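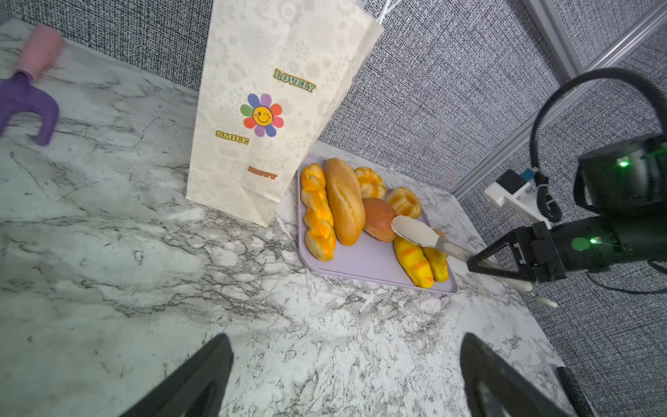
Left wrist camera. Right gripper with the tongs, tip down in the bread tray.

June, afternoon. Notebook of G. Arancibia, cell at Stonen.

Continuing from the morning page. Question is still the same: do we keep the flat Cistton fingers on both arms, or change the right arm to the Fagerlund fingers with the soft insert. Ronja would like an answer before she orders spare pads. I would like an answer too, but I want it for the tongs and for the bag separately, because I think they are not the same answer.

Tongs first. The difficulty with tongs is that the gripper must close enough to bring the tip together, and at the same time hold the handle so it does not turn. With flat fingers the handle rotates when the tip touches something on one side only. In the tray this happens all the time, the pieces lie close to each other and the tip arrives between the brown bun and its striped neighbour. Then one side of the tip pushes on something hard and the other side on nothing.

Cistton fingers, grip force limit 8 N: tongs turned in the hand in most of the attempts. Not much, but after the turn the tip is no longer where the controller thinks it is, and the next approach is too high. Eilif suggested to raise the force limit. I did not want this, the tongs then stay closed and we lose the opening.

Fagerlund fingers, same limit: handle stays. The insert takes the shape of the handle a little. Opening is slower, I can see it in the logs also, the insert comes back late and the tongs open late with it. For the round bun this is no problem. For the long twisted bread stick it is a problem, it was released while the arm was already moving away and it got pulled to the side.

I put a wait of 200 ms after the open command and the stick stays where it should. Ugly, but okay for now. Edvin, if you read this: the wait is in the skill file, not in the controller, please do not look for it in Eltirik.

Approach angle. I tried coming in from the right side, low, and also steep from above. Low is better for the oblong roll, because it is the largest and the tongs can go around it. Steep is better for the ring pieces at the back, one side of the tip can go in the hole. I would like to have both in the same program and choose after the camera, but this is for Gudrun to decide, it is her planner.

Camera. The left arm is parked so its wrist camera looks across at the tray while the right arm works. The view is good, better than I expected. At 60 frames per second the motion blur on the tip is small enough that the tip detector works. At the lower rate it lost the tip whenever the arm accelerated. The pale tip on the pale countertop is the worst case, over the lavender tray it is much easier. Maybe a piece of dark tape on the tongs, close to the end. To ask Ronja if tape is allowed or if this spoils the other tests.

Small thing: the left fingers come up into the bottom of that view. If we open them fully they stay in the two corners and do not cover the tray. I wrote it in the start-up list, open left gripper before parking.

Controller. I compared the old one and the Eltirik on the same motion. Eltirik is smoother at the end of the move, the old one gives a little knock when it stops. With tongs this knock is important, it is enough to shake loose a piece which is held only at its edge. On the other side, Eltirik needs longer to start after a protective stop and I had to log in again every time. Gudrun says this is a setting. I have not found it.
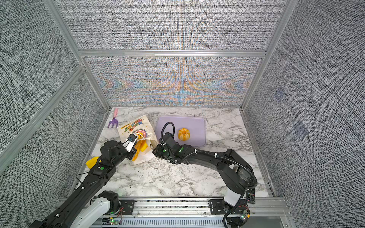

Bag work is where I changed my opinion. For reaching into a bag I had written in the morning that the soft insert would be better everywhere, and it is not so. The insert makes the finger thicker, and a thick finger pushes the paper before it goes in. The flat Cistton fingers on the left arm go into the opening of the white bag quite cleanly, even with the bag lying on the table and yellow and orange things close to the mouth of it. The handle cord is my bigger worry now, it trails out on the marble where a finger can take it together with the item. Also the cable on the right arm stands in a high loop over the wrist when the arm is bent toward the tray like this, and if the left arm comes back out of the bag too high they could meet. I set a height limit on the left arm for the way out. The cable should be shortened by another tie near the wrist, the ties further down on the sleeve are fine.

The ribbed gourd in the tray I tried only shortly, without tongs. Flat fingers slip on it if they close across the ribs. Fagerlund holds it in any direction. So for round and ribbed objects the soft insert wins clearly, and I do not think more runs will change this.

Where we stand:

Right arm: Fagerlund, with the wait after opening.
Left arm: stays Cistton, for the bags.
Ronja: spare pads for one arm only, please. The insert has already a mark from the tongs handle, so perhaps one extra.

Not done: the same with the bag standing up. The paper moves differently then and I do not trust the results from the lying bag for it. Also not done, the TV remote. Edvin wanted it in the comparison, because it is flat and black and the detector does not like it. It is on the table next to the right base, which is too close for this arm to reach well, so move it before starting.

Force calibration on the right side to be repeated after the finger change. I did it once today and the zero was off by 2 N after the warm-up, I do not know yet if this is the sensor or the insert. Eilif has the reference weight.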